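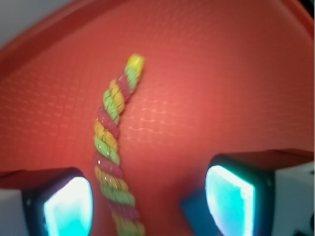
4.2 Why Members Leave Book Groups

Figure 3. A twisted rope of yellow, green and red strands on a red-orange tray.

Of the 1,161 readers who answered the Horkmont survey, 224 had quit a book group at least once. We expected them to blame the books. A few did, at length, and one returned the form with a four-page review of a novel we had not asked about. Most named the calendar. Groups that moved their meeting time more than twice a year lost members faster than groups that picked a bad hour and stuck to it.

The size of the group mattered less than its hosts supposed. Fala, the largest group in the sample, has 200 names on its mailing list and a dozen people in the room, an arrangement both sides seem to like. Hayat is small, meets at 7 p.m., and has been reading the same history of salt since July. It has lost no one.

Finishing the book was a poor guide to staying. Jacobs (Lerato Jacobs, who ran the interviews) found that steady non-finishers were among the most loyal members and often the most talkative. Several described their method as "reading around it." Groups that opened with a round of confessions - who had finished, who had only seen the movie - kept these members longer than groups that opened with a quiz. Section 4.3 takes up the matter of snacks.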